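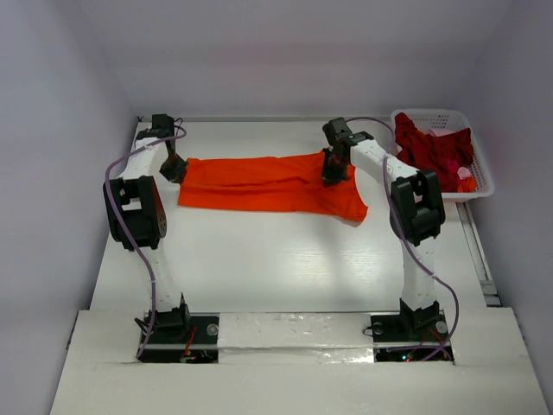
Folding Table FAQ
Holtden Laundry Rooms, last updated July 12, 2019

We get the same questions at the counter most days, so they've been collected here. If yours is missing, ask Amber Bickerstaff, who runs the Tindall branch and has opinions.

Do I have to fold my clothes here?

No. You may carry them home in a heap and live out of the basket until Thursday like the rest of us. The tables are free to use with any wash, and you can have one for 16 minutes when there's a line. When it's quiet, stay as long as you like.

Why fold straight away, if it's all going to get creased in the bag?

Some of it will. But cotton that sits in a warm heap for an hour sets its creases much harder than cotton that was folded and then jostled. If you can only face doing part of the load, do the shirts and leave the socks.

Where do I start with a T-shirt?

Lay it face down and pull it flat from both ends before you fold anything. This is the step everyone skips. Hold one end, hold the other, give it a gentle tug and smooth from the middle outward. Then sleeves in, sides in, and fold up from the hem – in half for a drawer, in thirds for a shelf.

My shirt always comes out wider at one end. What am I doing wrong?

You're probably folding the sides by eye. Pick a line from the shoulder, halfway between neck and sleeve, and fold straight down it to the hem. Do the same on the other side. If it still comes out like a slice of pie, the shirt may have twisted in the wash (cheap ones do, at the side seams) and no amount of technique will save it. Put it at the bottom of the pile.

Can I wash red, pink and orange together?

Usually, yes. We sort customers' service washes into whites, darks and what the staff call the sunset load, meaning anything from pink through to deep red. Wash it cold. Brand-new reds go in by themselves the first time or two, and pale pink should be kept out if you have strong feelings about which pink it is.

If something has already turned a color it wasn't, don't put it in the dryer. Wash it again right away. Heat makes a dye stain much harder to shift.

What kind of basket should I bring?

Anything with holes in the sides. Solid tubs hold the damp in, and half-dry towels left in one overnight will tell you so in the morning. Plastic wipes clean and doesn't snag knits. Wicker looks lovely and eats tights.

How full is too full?

If clothes are heaped over the rim, you can still carry it, but you'll be dropping things from the parking lot to your front door. We keep a rail for single socks by the entrance. It is well stocked.

Do you sell baskets?

We sell one, the Varnar, in white. It costs 4 dollars more than the one at the hardware store and is, as far as any of us can tell, a basket. People buy it because they've forgotten theirs.

What about sweatshirts and hoodies?

Same as a T-shirt, only bulkier. Fold the hood down flat over the back first, then bring the arms in. If you fold the arms across and leave the hood sticking out, you'll have a bundle that slides off every pile you put it on.

And fitted sheets?

Alfie Ashworth teaches these at our Lotirwood branch on the first Saturday of the month, free, at ten. He can do one in the air without a table. The rest of us tuck the corners into each other, fold the result into something like a rectangle and put it under the flat sheet where it can't be seen.

Can I leave my basket on a table while I get coffee?

Please put it on the floor or the rack underneath. Baskets left on tables get moved, and the person moving yours will not be gentle if they've been waiting with wet jeans.

Can you fold it for me?

Yes. Service folding is charged by the bag, and prices are on the board behind the counter. We fold everything in thirds. If you want it rolled, say so when you drop off – Tindall once refolded 200 T-shirts for a softball league that preferred rolls and mentioned it at pickup.

How long do you keep things left behind?

Until the end of the month after we find them. Anything left then goes to the clothing bank. The exception is November, when coats go early.

I've lost an orange top. Do you have it?

Possibly! Check the lost-and-found shelf first, then your own washer drum, up near the top of the door seal, and then inside your duvet cover. It's in the duvet cover.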